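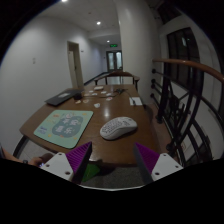 A shared table in the Jalline study room, with a laptop, mouse and mouse pad.

Shared Tables: Frequently Asked Questions

These answers apply to the shared tables in the Jalline and Nellow study rooms at the Tedport centre. The Mabaso reading room has its own rules, which are displayed at its entrance.

Using a table

Who may use the shared tables?
Any registered member may use a shared table during opening hours. Guests may do so when accompanied by a member. The member remains responsible for the guest's belongings and for the condition of the table when both leave.

Do I need to book?
Tables in the Nellow room are available without booking. Places in the Jalline room may be booked up to 7 days in advance through the members' page or at the front desk. A booked place is held for 16 minutes after the start time and then released to the next person waiting.

How much of the table may I use?
Each member may use the width of one chair. Please keep laptops, papers and small items within that width so that the person opposite has the same space. If the room is quiet you may spread out further, but you will be asked to draw your things in when others arrive.

May I leave my belongings to keep my place?
Belongings may be left for a short break of no more than 36 minutes. After this time staff may move them to the front desk. The centre does not accept liability for items left unattended, whether or not the place has been booked.

Equipment and cables

May I bring my own mouse and mouse pad?
Yes. Members may bring any mouse they wish. A pad is recommended on the glossy tabletops, as some mice do not track well on a reflective surface. Plain and printed pads are equally welcome, provided that they have a soft or rubber backing which will not scratch the finish.

Can I borrow a mouse or a pad?
A small number of each is kept at the front desk. They are issued against a membership card and must be returned before the desk closes. They may not be taken to another room.

Where should cables go?
Cables should run along the tabletop to the nearest side and should not cross another member's place. A cable must not hang across a walkway. Members using several devices are asked to bring a single extension lead approved by the front desk.

What should I do with my laptop when I am not using it?
Close the lid and move it towards the middle of the table, away from the rounded corners. Please do not place books, cups or other devices on top of it. A label on the lid with your membership number will help staff to return it if it is left behind.

Clearing and cleaning

What must I clear away when I leave?
Everything you brought. Small items are the most easily missed: pens, game pieces, cards, empty boxes, pouches and crumpled paper. Please check the far end of the table as well as your own place, and look at the floor beneath.

May we play card or board games at the tables?
Games are permitted in the Jalline room after 5 in the afternoon, if no one at the same table is studying. Pieces should be counted back into their box before the table is handed over. Games are not permitted in the Nellow room.

How should I wipe the table?
Use the dry cloths provided. For sticky marks, a cloth dampened with plain water may be used, followed by a dry one. Spray polish, alcohol wipes and scouring pads will dull the surface and must not be used.

I have found a mark or a scratch. Should I report it?
Yes, please inform the front desk at the start of your visit. Members are not charged for damage which they report before using the table.

Lost property

What happens to items left on a table?
Electronic devices are locked away the same day. Other items are placed in a box at the front desk and kept until the end of the following month. Papers bearing personal details are sealed in an envelope.

How do I claim something?
Bring your membership card and be prepared to describe the item. For computers and other devices, you may be asked to unlock the device in the presence of staff.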